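Notes for the Site Visit: Simulation and Wrist-View Manipulation at the Skernham Laboratory

Reading to be done before the visit: sections on camera models and on rendering from the course reader. Bring a notebook. The demonstration starts at 9:30 and the lab doors are locked once it is running.

1. Purpose of the visit

The Skernham laboratory opens its simulation room to our course each February. The host is Sosina Alemayehu, who maintains the simulator (called Fledia in these notes, after the lab's own name for it) and the replay tools built on top of it. The visit has two parts. In the first, recorded arm motions are replayed in simulation and viewed through a virtual camera at the wrist. In the second, the same motions run on a physical arm in the next room.

These notes cover the first part. The second part is covered by the safety sheet, which every student signs at the desk.

2. Background

Fledia has been in use at Skernham since 2018. It has three components that matter for this course:

Dynamics. Rigid bodies, joints with limits and friction, contact between convex pieces. A non-convex object is split into convex pieces before loading. The split is done offline and stored with the object.

Rendering. Each body carries a visual mesh, kept apart from its collision mesh. The two can differ, and in older object files they often do. Students who debug a grasp by looking only at the rendered view will sooner or later be misled by this.

Sensors. Joint encoders, a force reading at the wrist, and one or more cameras. Every camera is attached to a named link and moves with it.

The arm controller is a separate program, Zivenico, which sends joint targets at 400 Hz. It does not know whether it is driving the simulator or the hardware. The operator chooses the target at launch, and the choice is printed on the first line of the log. Read that line before anything else.

3. The wrist camera

A camera at the wrist looks past the fingers toward the point where they meet. Its advantage is that the gripper keeps a nearly fixed position in the picture while the workspace moves behind it. Its drawbacks are that much of the picture is taken up by the robot, and that small wrist rotations produce large changes in what is seen.

The model used in the demonstration is a wide-angle fisheye. In an ideal pinhole camera, the distance r of an image point from the center grows as

r = f tan(theta)

where f is the focal length and theta is the angle between the incoming ray and the optical axis. This grows without bound as theta approaches 90 degrees. The equidistant fisheye model replaces it with

r = f theta

which stays finite. The cost is that straight lines not passing through the center are drawn as curves. Sections 4 and 5 assume the equidistant model. The lens on the physical arm is fitted with additional polynomial terms, given in the calibration file handed out at the visit.

Because the image is a circle inside a rectangular array, the corner pixels carry no data. They are stored as black. A program that computes average brightness, or normalizes contrast over the full array, must mask them first. This was the most frequent error in last year's reports.

4. Reading a rendered wrist view

The two black fingers come up from the lower part of the circle as dark wedges angled toward the middle, with the dark body of the arm filling the space under them. The large green region behind is translucent, and darker green shapes show through it. Note the upper half of the circle, where translucent planes overlap and their jagged edges bend into arcs.

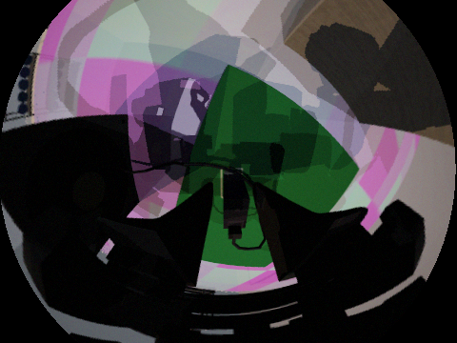
Page 12

Three points should be taken from the view.

First, the amount of the circle occupied by the robot. The arm body fills the lower portion, and a rounded black segment takes up much of the left half. A detector trained on such views will learn the shape of the arm very quickly. Whether it learns anything else depends on how the robot pixels are treated. The usual practice at Skernham is to render a second pass containing only the robot and to use it as a mask.

Second, thin structures. Two thin black cables are visible, one crossing the middle with a slight sag, the other looping toward the right beneath the small dark part between the fingers. Structures this narrow may cover a width of one or two pixels after the image is reduced for training. They can vanish in one step and return in the next. In a depth map they are worse, as the sample falls either on the cable or on whatever lies behind it, and nothing marks the difference.

Third, translucency. A color read from a translucent surface is a mixture. With front color C1, opacity a, and back color C2, the renderer computes

C = a C1 + (1 – a) C2

for each layer, working from back to front. If the layers are sorted incorrectly the result changes. The order matters whenever two translucent layers with different colors overlap, and the error is hard to find by eye in a crowded view. A depth buffer that stores one value per pixel cannot represent the stack at all – it holds either the nearest layer or the nearest opaque one, depending on a setting. The setting in Fledia is per material. Ask at the visit which value is used for the objects in your assigned run.

5. Procedure for the demonstration

Students work in pairs at the terminals. The run numbers are posted on the wall by the door.

5.1 Load the assigned run. Confirm that the first line of the log names the simulator as the target.

5.2 Step through the replay until the wrist camera has a view of the workspace. Save the color image, the depth image and the segmentation image for the same step. The step number must be identical in all three file names.

5.3 Mask the corners. Use the calibrated center and radius. The center of the array is close to the center of the circle on the simulated camera, but the physical camera is offset, and your script will be used for both.

5.4 Render the robot-only pass and compute the fraction of the circle occupied by the robot. Repeat for five further steps of your choosing. Plot the fraction against step number.

5.5 Pick one translucent surface. Record its opacity from the material file, then compare the computed mixture with the rendered color at three pixels. Work in linear color values and convert only for display. A mismatch at all three pixels generally means the conversion was applied twice.

5.6 Undistort a patch near the center and a patch near the border to a pinhole view. State the angle at which the result becomes unusable and give your criterion.

Run 605 is the reference run. Its results are posted at the end of the session, and any pair whose script does not reproduce them should correct the script before going on to their own data.

6. Comparison with the physical arm

The arm in the second room is driven by the same joint targets. Differences to watch for:

Timing. The simulated camera delivers an image at exactly the requested step. The physical camera has a delay, which must be estimated from the motion itself. The Paulauskas method from week four (cross-correlation of joint speed and image motion) is sufficient for this purpose.

Cables. On hardware, a cable moves with its own stiffness and its past bending. In simulation it is a chain of short links with a torsion term, or in some files a fixed mesh that does not bend. Check the object file.

Surfaces. Physical plastics reflect the room lights. Rendered materials reflect only what the renderer has been given. A color threshold tuned in simulation should not be carried over without a test.

Contact. Simulated fingers close to a commanded width. The physical fingers deflect, and the encoder does not see the deflection.

7. Report

Four pages at most, figures included. Hand in one report per pair, with the script attached. The report should contain the plot from 5.4, the table from 5.5, the criterion and angle from 5.6, and a paragraph on one difference from section 6 that you measured yourselves. State units on every axis. Images are to be submitted unretouched, with the mask stored as a separate file.

Questions on calibration go to the teaching assistants. Questions on Fledia or on the replay files can be put to Sosina Alemayehu during the visit, preferably before the physical arm is powered, as she leaves the terminals at that point to operate it.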